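Comprar sin prisa

En el taller de Pokik tardaron 6 meses en decidirse, y la verdad es que los entiendo muy bien (yo tardo casi lo mismo en elegir una lavadora). El presupuesto de Plident pedía 2.581 euros por cada pinza de mano; el de Karagiannis salía más barato, pero dejaba fuera los recambios, y ahí se va el dinero sin que uno se entere.

Al final reservaron una partida para almohadillas de espuma, que se gastan por los bordes, y otra para las mesas.

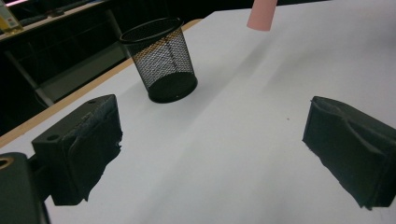

También apartaron 30 horas de formación, que en febrero parecían un lujo y ahora ya piden ampliar a 56.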